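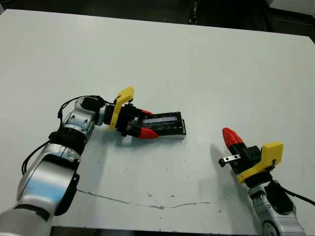
Our two-armed bench, with a black tray- or case-like object held in the left gripper.

About Gendon

We're a small group in Plordale who have spent a good few years now (more than we planned, if we're being truthful!) teaching pairs of robot arms to work together. Our method, which we call Zellunow, learns both arms as one movement, so that each takes account of where the other is heading. Last April we finished our longest study so far, with 3796 recorded runs over 16 everyday handling jobs, and we were delighted when over 696 of them turned out to be useful for teaching the arms how to recover from a poor grip.

We share our notes with the Nanayakkara workshop next door, and we do love visitors, so please come and see us at our open afternoon on 8th December. The kettle will be on from 2.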